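The Shared Table and the Open Cup
A position on common work surfaces in public buildings

The Hakala Reading and Work Hall opened its long tables to the public in November, and within the first month the board of the hall received more correspondence about those tables than about its hours, its heating and its parking together. Most of the letters concerned what people put down on them. A smaller number concerned what people left behind. As the person responsible for interior standards at the hall, I was asked to prepare a recommendation. The recommendation has been submitted. This essay sets out the reasoning behind it, which a two-page form does not accommodate.

The question appears trivial. A table is a flat surface, and adults may be expected to know how to use one. Yet institutions have always regulated tables closely. The older reading rooms of Nirnville prohibited ink in certain sections and permitted it in others. School cafeterias assign seats. Courtrooms determine, to the inch, where a water pitcher may stand. These rules developed where paper, liquid and equipment had to share a small area, and where the cost of an accident fell on someone other than the person who caused it.

Our own tables present the same conditions. The hall seats 28 at full capacity. Each place is wide enough for a computer and one open binder, with a modest margin. Into that margin visitors bring coffee, tea, juice, snacks, keys, gloves, telephones, medication, knitting, and the small toys and tokens that people of all ages like to keep near them while they work. The margin is soon exhausted. When it is, objects begin to migrate, and they migrate in a predictable direction: onto the nearest other flat thing, which in most cases is the computer itself.

I do not believe this is carelessness in the ordinary sense. A laptop, when open, offers a ledge below the keyboard that is level, smooth and close to the hand. It looks like a small table placed upon the larger one. The wrists rest there during typing, and when the typing stops the space is vacant. A visitor who would never set a drink on a printed book will set one on a machine worth many times as much, and will do so without a pause in conversation.

Three remedies were proposed to the board. The first was a complete prohibition on food and drink. It has the merit of clarity, and it was supported by several letters of considerable length. I recommended against it. The hall serves people who come directly from work and remain until closing, and others who arrive in the morning with children and have no convenient place to sit outside. A rule that sends them to the lobby whenever they are thirsty would empty the tables by the middle of the afternoon. It would also require enforcement by desk staff who have other duties and no wish to inspect bags.

The second remedy was a requirement that every container have a lid. This was more attractive, and for a time I favored it. Its weakness lies in the fact that lids come off. They are removed so that a drink may cool or be finished, and once removed they become loose objects themselves. Bottle caps are the most common item recovered from beneath our tables at closing, ahead of pens. A requirement that can be satisfied at the door and abandoned at the seat does little for the furniture or for the neighbor's papers.

The third remedy, and the one adopted, concerns position. Drinks are permitted. They must stand on the table surface, on the side of the seat away from any equipment, and never on a device. Each place has been given a shallow tray for small belongings. The trays were made to our measurements by Flekivton, a local shop, and fitted during a single morning closure. The total cost, including the replacement of one damaged table covering, came to less than the 2000 dollars the board had set aside, and the balance has been returned to the general maintenance account.

There has been some criticism of the trays. Toivo Jääskeläinen, who served on the board during the planning of the hall and whose judgment I respect, has written that they give the tables the look of an airport checkpoint. He argues that a public table ought to express trust, and that a designated place for one's keys expresses the opposite. I take the objection seriously. A room filled with instructions is unpleasant to sit in, and the placard we first drafted, at 257 words, was plainly excessive. It has been withdrawn. The version now in use fits on a card.

On the principle, however, I differ from him. Trust in a shared room depends on knowing what one's neighbor is likely to do. A visitor who sits down beside a stranger should be able to spread out a contract, a drawing or a child's homework without first surveying the other person's beverage. A modest and uniform arrangement of belongings makes that possible.
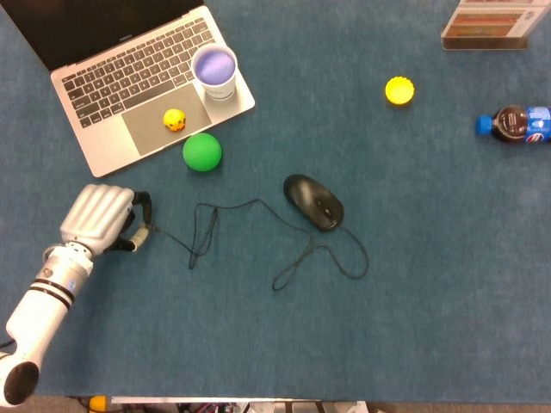

The open cup deserves particular attention in any such arrangement, for it combines low stability with complete exposure. A capped bottle lying on its side is an untidy thing and may roll, but its contents are enclosed. A paper cup filled nearly to the rim is another matter. Set beside the keyboard on the palm rest of an open laptop, as the one with the pale purple drink has been, it leaves almost no allowance for a passing sleeve. The small yellow rubber duck on the trackpad is harmless by comparison and may be moved with one finger, though under our rule it too would go to the tray. The green ball has at least been kept to the table, although it lies very close to the machine's edge, and a ball is seldom a settled object.

It will be noted that our rule makes no distinction between useful objects and frivolous ones. This was deliberate. The board considered whether toys and ornaments should be discouraged, and concluded that it had no business doing so. People concentrate in different ways. Some arrange a few familiar things before they begin, and the arrangement is part of the work. The institution's interest extends to where such things are placed and whether they are taken home, and it should stop there.

The choice of surface also bears on the matter. Hard finishes wipe clean but allow round articles to travel, and every dropped pen is heard across the room. Soft coverings are quieter and hold objects in place, but they absorb what is spilled on them. After comparing samples supplied by Hemia, we retained soft coverings on the quiet side of the hall and hard tops near the entrance. Visitors who expect to eat are asked to use the latter. Most do so without being asked twice.

The arrangement will be reviewed after one full year of use. I would ask other halls considering similar rules to begin with the position of things before they turn to prohibition, and to write as few words on the card as they can. Correspondence on the subject remains welcome and may be left at the front desk. Letters concerning parking should be addressed separately.

This site uses cookies to remember your preferences and measure visits. By continuing to browse, you agree to our use of cookies. Accept | Manage settings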